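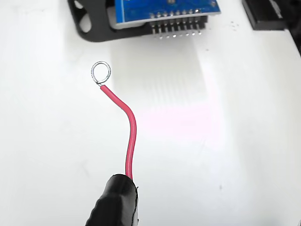

News and the Public, Week 5
Corrections, clarifications and the quiet edit
Notes by Refugio Bautista, for the Friday group, Fri 25 August

Welcome back, everyone, and thank you for the lively emails after last week's session on unnamed sources. I have read them all and will answer them, slowly, as I always do. This week we move on to what a newspaper does after it has printed something wrong, and I'd like you to have these notes beside you while we talk, so you can scribble on them.

Let's start with words, as people use them loosely and then argue past each other. A correction says that a fact in the story was wrong and gives the right one. A clarification says that the facts were right as far as they went but the way they were put could leave a reader with the wrong idea. A retraction takes back the story, or the main claim in it. An editor's note can be any of these things, or none, and that is why I am a little suspicious of it (you are welcome to disagree with me, and Loan Mạch, who teaches the other section, certainly does).

Then there is the quiet edit, where the wording on the web page changes and no note is added. For a misspelled street name I doubt many of us would lose sleep. For a sentence about what a council member knew and when she knew it, I think we should mind very much.

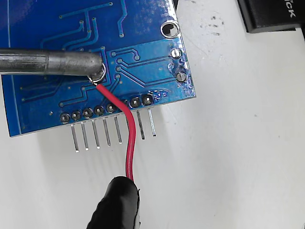

Soldering iron and the underside of a blue circuit board.

The Flostdale case

Most of our time will go to the Flostdale stadium story, so please read the packet before class if you possibly can. It's a long one, I know!

The short version goes like this. In April the Flostdale Ledger reported that council member Igwe had "steered" a parking contract to a company called Gekis, where her brother-in-law had once worked. The story was built on a complaint filed by a losing bidder. The complaint was real, and the reporter quoted it fairly. What the story left until paragraph 19 was that Igwe had stepped out of the room for the vote, and what it left out altogether was that the brother-in-law had moved on before the contract was ever advertised. By the end of the day the headline had gone from "Igwe steered contract to family firm" to "Questions raised over parking contract," with no note at all. A correction about the brother-in-law's dates came four days later, at the foot of the page.

The complaint itself ran to 243 pages, and the Ledger put the whole thing online, which I would like us to give them credit for. Over 2,000 people had shared the story under its first headline before it was changed. I bring that up because whatever we decide about the final version, those readers were handed the first one, and very few of them would have had any reason to go back and look.
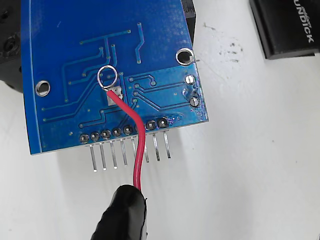

So who was the correction for? One answer is that it was for the record, meaning for whoever searches the archive in ten years. Another is that it was for Igwe, who had asked for it in writing. A third, and the one I lean toward, is that it should have been for the people who read and believed the first version, in which case it needed to go where they would run into it. You might think about what that would mean in practice: a post from the same account that shared the story, perhaps, or a line at the top of the page, or a mention in the morning newsletter.

Loan's view, which she has kindly let me pass along, is that I am too hard on the headline change. Headlines get rewritten all day long in any newsroom, she says, and if every change carried a note the notes would stop meaning anything. She would draw the line at changes that take back a claim. I agree with that as a rule, and then we promptly fall out over whether "steered" to "questions raised" takes one back. We'll have that argument in front of you and you can vote.

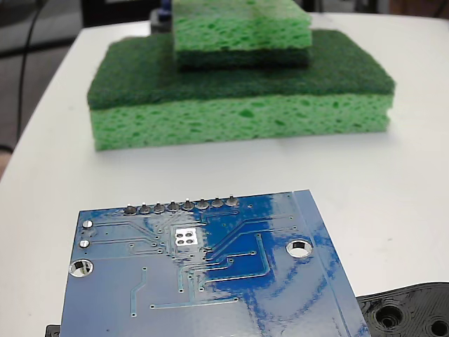

Two green sponges, stacked on a white table.

Reading for next time

Chapter 4 of the course reader, on complaints to editors
Both versions of the Ledger story (they are in the packet, the later one second)
Igwe's letter to the paper and the editor's reply
The Jolau transcript, first half only, where two former editors talk about who in the building gets to approve a correction

Written work

Please write a page or so, in your own voice, on the following. Take the Flostdale correction and rewrite it as you would have wanted it to run. Say where it would go, what it would be called, and whether it would mention the old headline. Then add a paragraph from the point of view of somebody at the paper who thinks you have gone too far. Be generous to that person, and give them the best case you can find.

If you'd sooner use a correction from your own hometown paper, please do, and bring a copy of the original story along with it. Typed or handwritten is fine. Leave it in the tray outside my office or hand it to me at the start of class.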